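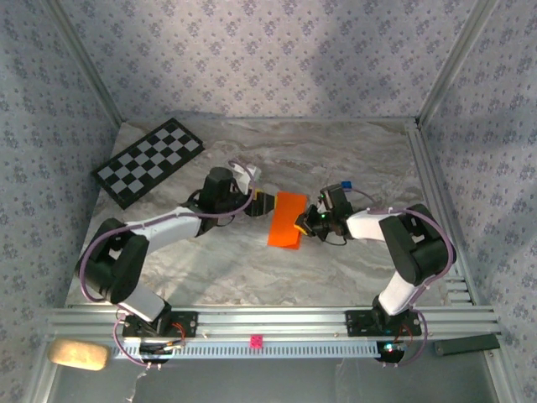
*Both arms on the orange sheet at the Irnbridge folding club. The left one is the fussy one.*

Wednesday, a little after four, and the first argument is already going. Somebody moved the zero on the left elbow. Somebody else says no, it drifted. Tonantzin Aguirre, who runs the club and teaches shop the rest of the day, lets them have it out for a minute, then points at the logbook. It drifted. Nobody wrote it down.

The Irnbridge robotics club used to do what most school clubs do. Wheels, ramps, balls into baskets. Then last year a senior named Ilgın Kılıçarslan asked why the robots never had to handle anything floppy. Good question. So now they do paper. Paper and thin plastic sheet, folded by two arms that have to agree with each other.

The event is called the Ocampo Fold, after the school that hosts it. Two arms, one table, one sheet. You get 3 minutes. Judges score the crease, then the shape, then how much of it was done in the air. In the air is where the points are, and it's where everything goes wrong. One arm pulls a hair too hard and the sheet pops out. Too soft and it sags, and then the crease wanders off toward a corner and you're done.

"On a table you can cheat," Kılıçarslan says. "You press down. The table does half the work."

She is fast, talks with her hands, keeps a stack of orange sheets in her backpack. Orange is her choice. The overhead camera reads it well against the gray marble pattern, and the checkerboard stays in one corner so the software can work out where everything is. The walls are flowered wallpaper, blue on pale gray. It gives the camera something to look at besides blank wall. Also she likes it.

Money. It comes up a lot. The club raised $2,634 in one spring, most of it from a plant sale, with 700 of that from Gostus, a machine shop across town that also cuts their rail to length. Not a fortune for a pair of arms. So the wiring is student wiring, out where you can get at it, and the purple cables that run up over the elbows are re-tied most weeks. A cable that's too tight tugs the wrist. Too loose and it swings into the work. There is a right amount of slack and the kids have strong feelings on what it is.

The code is called Mullurora. Two sophomores came up with the name and won't explain it. Version 73 as of this week — they bump the number every time anything changes, even a comment. The first few versions moved one arm at a time, hold, move, hold, move, and it was painfuly slow but it worked. Since the winter both arms plan together. Each one knows where the other intends to be. In theory.
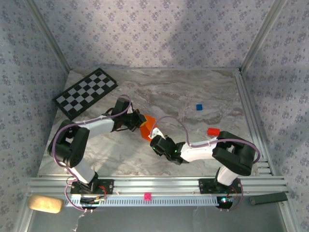
In practice there's a lot of standing around with your hand near the stop button. Grippers working this close can knock each other, and a knock means re-zeroing, and re-zeroing means twenty minutes nobody has. Aguirre's rule is one hand on stop, one person talking. The rule about one person talking does not survive the first bad fold.

When the afternoon's practice is over they pull up the log and go through it. No shouting now. Where did the sheet slip, which gripper let go first, was it the grip or the plan. A kid in the back who hasn't said a word all day thinks the right wrist turns too early. They scroll back. It does, by a little. Fix goes in. That's 74, or will be once someone remembers to save it.

Between folding sessions they run the warm-up set, small blocks, pick and place. Freshmen start there. You learn what the jaws feel like from the other side of a keyboard, you learn to slow down. Most want to skip ahead to paper in the first week. Aguirre makes them wait.

"They all think the hard part is the robot," she says. "The hard part is the paper. It remembers what you did to it."

She has a point. A creased sheet wants to go back to its old crease, so every serious attempt gets a fresh one, and the used ones pile up in a box by the door. Kılıçarslan folds those by hand while she's waiting for code to load. Boats mostly.

The Ocampo is in October. Irnbridge went once before and came away with a single clean fold and a list of everything that broke on the bus. The list is taped up inside the supply cabinet. This year the arms travel unbolted, in seperate crates, with the cables off. Kılıçarslan will be at college by then. She's training two juniors to take her spot and says she'll drive back for it if her car holds up.

It's close to six. Parents texting. One more try, somebody says, and Aguirre looks at the clock and says fine, one, and a sophomore is already reaching for a new sheet.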